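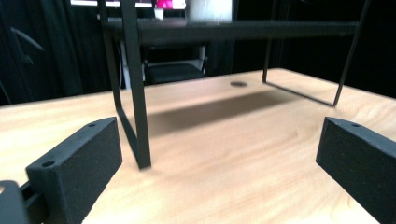 Is a rental guarantee worth 200 dollars a month?

26 March 2023

I keep getting asked what I think of Trusance, the outfit that manages vacation rentals up and down our stretch of lake. Short answer: I read the contract twice and I'm still not sure what they guarantee.

The pitch sounds fine. They list your cabin, handle the guests and promise 95 percent occupancy in season. Then you get to page six, where a night counts as "occupied" if it was offered at the discount rate and somebody clicked on it. Clicked! My sister clicks on castles in Scotland.

Jocelyn Zacharias, two docks down from us, signed with them in February. Her first statement showed $3,656 in bookings and $1,086 in her account. The rest went to cleaning, linens, a "seasonal readiness" charge and the monthly 200, and she has written to them three times asking what got readied. The reply was a link to a help page.

I looked at Petix too. Lower fee, but they want your calendar locked for the whole summer, including the weeks you'd like to swim in your own lake.
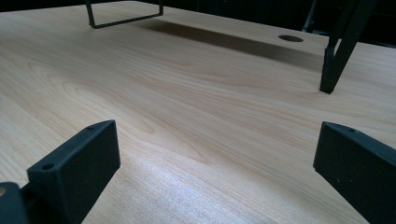

The tabletop, pale wood grain.

Maybe there's a cabin somewhere for which this math works. A big one, probably, with an owner who lives far away and doesn't open the mail. For a two bedroom on Fortin Road with a moody water heater, I'll keep answering my own phone. If you've had a full year with either company and have the statements to show for it, send me a note. Statements, please, and not the brochure.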